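Fluko grip fault

16 shares | 5 comments

The Fluko grip fault (also "the Fluko squeeze" or just "the squeeze") was a control fault in two-armed tabletop robots running the Drellus grip software. Affected robots kept closing their fingers after the object was already held. Mostly dishes and soft items. First written up in September by Fung-ping Siu, a test engineer at Gundico, which built the arms. Fluko is the name of the dishwashing test program where it showed up, not the robot itself.

Background

The Fluko program has the robot pick up a plate with one arm and a sponge with the other, wipe, put both down. Simple task on paper. The trouble is that the two objects need very different grip force. A plate is hard and slips. A sponge gives way, so the fingers travel a long way before the motor feels any push back.

Drellus handled this with two grip profiles, "firm" and "soft", one per arm, set at the start of each run. Force was read from motor current only. No pads or sensors in the fingertips.

The fault

If a run was stopped and restarted between the reach and the grasp, the profiles could be loaded in the wrong order. The arm going for the plate got the soft profile, which waits for a long squeeze before it calls the object held. On a hard rim that squeeze never comes. The software read this as a missed grasp and added force, step by step, up to the motor limit of 125 newtons.
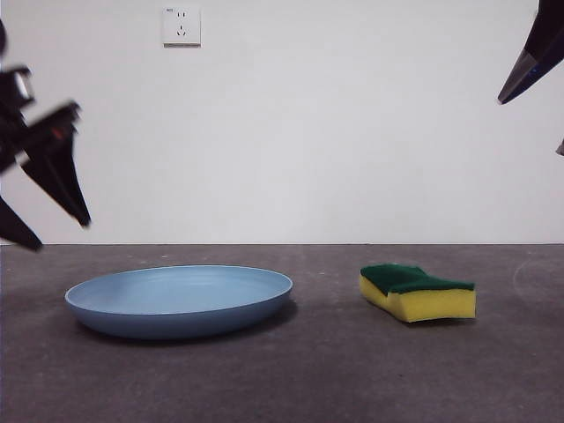 The other arm had the opposite problem. With the firm profile it gave up on the sponge almost at once, reported a good grasp and lifted with nothing in its fingers. Siu's report says this was the more useful sign, since an empty lift is easy to spot and a plate under load looks fine right up until it goes.

Out of 483 logged runs at the Gundico lab, 10 showed swapped profiles. All 10 came after a restart. Three of them ended in a broken plate. No injuries, though in one case pieces landed outside the marked work area, and the report treats that as the serious part. People had been standing closer than they should of been.

Safety concerns

Main complaint in the report is the stop button. Pressing stop froze the arms where they were but did not release the grip, and the force stayed on. Releasing it took a second command from the keyboard. Someone reaching in to free a plate by hand would have had there fingers near a loaded gripper that the screen listed as "idle".

Second complaint: no check that the profile matched the object. The camera already knew which object was which. That result was never passed on to the grip software.

Fix

Drellus put out a patch that reloads both profiles on every restart and cuts the retry force. Stop now opens the fingers slowly over the table. Medve, which sells the same arms under its own name, shipped the patch later and at first left out the stop change. It was added after Siu raised it with them.

Gundico ran another 200 tests on the patched version, with forced restarts in every one. No swaps. Three empty lifts, put down to worn fingertip rubber.

Fingertip force sensors were discussed, not fitted. Cost.

See also: grasp detection, emergency stop, motor current sensing

Last edited November 25, 2018

Comments (5)

torquewrench_al: We had this on a Medve unit and blamed the plates for two weeks. Bought thicker ones. They broke too.

mirandak: Does the slow open on stop apply if the arm is up high? Dropping a plate from a foot up isn't much safer.

 pjl_bench: It lowers first if the path is clear. If not it holds at low force and beeps at you.

mirandak: ok thanks, that should be in the article

gus44: "Idle" with 125 newtons on the fingers. Who signed off on that screen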